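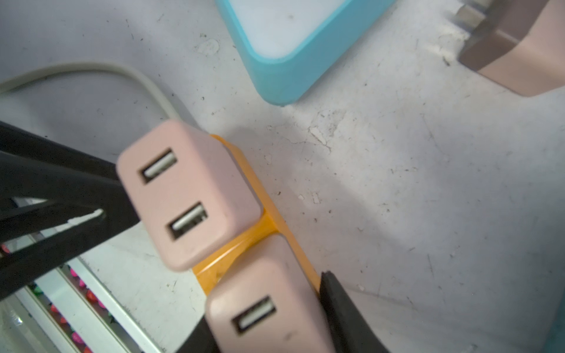
Irlow Desk Mat, Large

Dustex felt and cork, charcoal or oat
£70.00 including VAT
In stock - order before 3pm for same-day dispatch

The Irlow is a mat. It lies on a desk and things go on top of it. We have been selling it since the days when Hollis was one shelf and a kettle, and in that time the design has changed once, when Benedek Tóth decided the corners were too pointy. He was right, and has mentioned it since.

The top is a dense wool-mix felt that takes mugs, elbows and the weight of a bad afternoon. Underneath is cork, which grips most desks well and glass desks less well. If you have a glass desk, buy the Sonley instead. It has a rubber back and smells of tyres until you've aired it for a day or two.

Felt does collect crumbs. Brush them off, or turn the mat over the bin and give it a slap. Tea should be blotted, never rubbed. We can't help with candle wax, though people do keep asking.

Details
Thickness: 6 mm
Weight: 196 g per roll-up sleeve (mat not included in that figure, for reasons known only to the sleeve supplier)
Colours: charcoal, oat
Care: cold sponge, dry flat
Guarantee: 3 years against splitting and curling

Arrives rolled. It will try to stay rolled. Leave it overnight under some heavy books and it usually gives in by morning.

What customers say

"Quieter typing, warmer wrists. The oat shows everything, so I wish I'd gone for charcoal." - Lorraine Ruddock

"Cat has claimed it. Ordering a second." - Darcy Baxter

"Good mat. One corner was still curling on Friday, flat by the week after." - Kane Sheehan

Delivery and returns
Free UK delivery. Returns are accepted unused and in the original tube - cut-down mats can't come back, however neatly you did it. The green returns to the range in November.

Goes well with: Sonley Rubber-Back Mat, Hollis Pen Tray, Dustex Felt Brush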